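Home | Contents | Part Two | Chapter Index | Glossary | Search

Chapter 16
The Pool Table: Parts, Surface and Routine Care

A pool table is a piece of furniture that has to meet the tolerances of an instrument. The playing surface must be flat and level, the cushions must return a ball at a predictable angle, and the cloth must offer the same resistance to rolling in every direction a ball is likely to take. None of these properties is permanent. Cloth stretches and wears, rubber hardens, and floors move with the seasons. This chapter deals with the domestic table, which is usually placed in a room that serves other purposes and is cared for by the people who play on it.

16.1 Scope

The chapter covers the bed, the cloth, the rails and cushions, the pockets and the balls. Cues are treated in Chapter 17. Moving and reassembling a table is outside the scope of the book and should be left to a fitter. Readers who have not yet worked through the section on natural fibers in Part One should do so first – the terms nap, pile and burnish are used here without further definition.

16.2 Terms

Bed. The flat structural layer under the cloth. Slate is the usual material in better tables. Cheaper tables use composite board, which is lighter but more likely to sag.

Cloth. The woven covering of the bed and cushions. It is commonly called felt, although most modern playing cloth is a worsted or napped weave and is not felted at all. Both words are used in this chapter.

Rail. The raised border of the table, consisting of a hard top and a cushion fixed to its inner face.

Sight. A small inlay in the top of the rail, often diamond-shaped, used as a reference point when aiming. Sights are set at equal intervals.

Pocket. An opening at a corner or at the middle of a long rail. The rim may be leather, rubber or molded plastic. Leather rims dry out in heated rooms and need separate treatment (16.7).

Object ball. Any ball other than the cue ball. Solid and striped balls are distinguished by color pattern, the stripe being a colored band on a white ground or, in some sets, the reverse.

16.3 The Table in Use as a Surface

In a household the table is rarely reserved for play. It is large, it stands at a convenient height, and several people can work at it from different sides. Bottles, cloths, cables and small containers are set down among the balls. The maintenance schedule in 16.5 assumes this kind of mixed use. A table in a club, covered between sessions, can be brushed on a longer interval.

Three effects should be kept in mind. Point loads leave dents in the nap, which recover slowly if at all. Liquids wick outward from the spill and carry dust with them, so that the edge of the mark is darker than its center. Hard edges dragged across the weave raise loops, and a raised loop will deflect a slow ball.

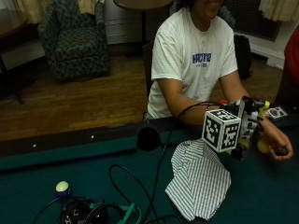
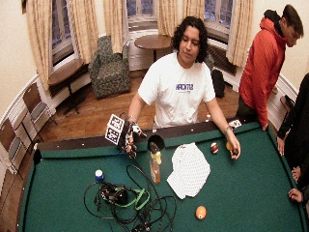
Figures 16.1 and 16.2. Pool table with green felt, with a folded cloth and black cables on the playing surface.

Reading time for this section: 16 minutes

Figure 16.2 includes a middle pocket with a brown leather rim and an amber glass bottle standing directly in front of it. A bottle in this position is over the most heavily worn strip of cloth on many tables. It should be moved to a side surface before brushing begins. Two diamond sights can be made out on the wooden rail in Figure 16.1.

16.4 Clearing the Bed

Lift every object straight up. Do not slide it. Cables are gathered by hand, starting from the free end, and coiled off the table. Loose cloths are folded inward so that chalk and grit stay inside the fold – shaking them over the bed returns the dirt to the weave. Balls are removed last and placed in a tray.

Faith Magesa's survey of home tables, carried out for the Kaijage workshop notes, recorded 93 tables, of which 36 showed cloth damage away from the normal lines of play. The survey did not separate damage by cause.

Related chapters
Chapter 2: Natural Fibers
Chapter 15: Upholstered Seating
Chapter 17: Cues, Tips and Chalk
Appendix: Emar Brush Grades
Appendix: Skorken Leveling Tables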